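# Deltdale line to take its old name back, says rail heritage officer

The regional passenger service between Deltdale and Riviere will run under a new name from May, following a naming review carried out by the operator, Pridel Regional Rail. The train, known to date as the Amora Limited, will become the Riviere Valley Express. Ah-rin Cho, who led the review as the operator's Manager of Public Naming and Heritage, discussed the decision at the company's Deltdale office.

Ms. Cho said the proposal did not originate with the operator. Three municipal councils along the corridor wrote separately to request a change, and the provincial transport ministry asked that the matter be dealt with under the existing naming policy.

"The policy allows any council served by a station to make a submission," she said. "We are obliged to publish it, receive comment and reply in writing. We did that for all three."

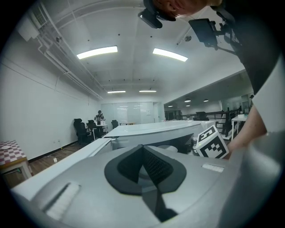 The comment period drew 391 written responses. Ms. Cho declined to characterize them as a vote. "People wrote at length. A good many wanted the Amora name kept, and their letters are in the published record alongside the others. The policy asks us to weigh reasons, and the strongest reason put to us was geographic. The train has not called at Amora since the branch platform closed."

Asked whether Amora residents had been adequately consulted, she acknowledged that the first notice had been posted only at staffed stations. The closing date was extended by 30 days once the town raised the point. "That was a fair criticism and we accepted it," she said. "Notices now go to every municipality named in a service title, whether or not there is a station." 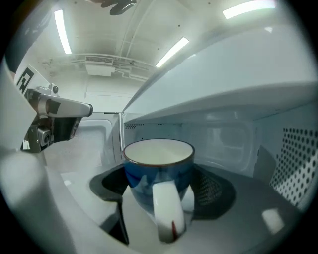
*Reading time: 2 minutes*

The cost of the change has also drawn comment. According to Ms. Cho, 200 signs and printed timetable panels are to be replaced, most of them during maintenance already scheduled. The eight coaches assigned to the service will carry new destination boards, but will not be repainted.

"There is no new livery and no change to fares, stops or running times," she said. "Passengers holding tickets printed with the old name may use them until they expire."

Ms. Cho would not be drawn on suggestions that the councils had acted for political advantage ahead of local elections. "Their motives are a matter for their own ratepayers. I can speak only to the submissions as we received them."

She confirmed that a request to name the Deltdale waiting room after the Amora branch is under consideration. A decision on that request rests with the station's property division, and no date has been set.

The full record of submissions may be consulted at the Deltdale ticket office during counter hours.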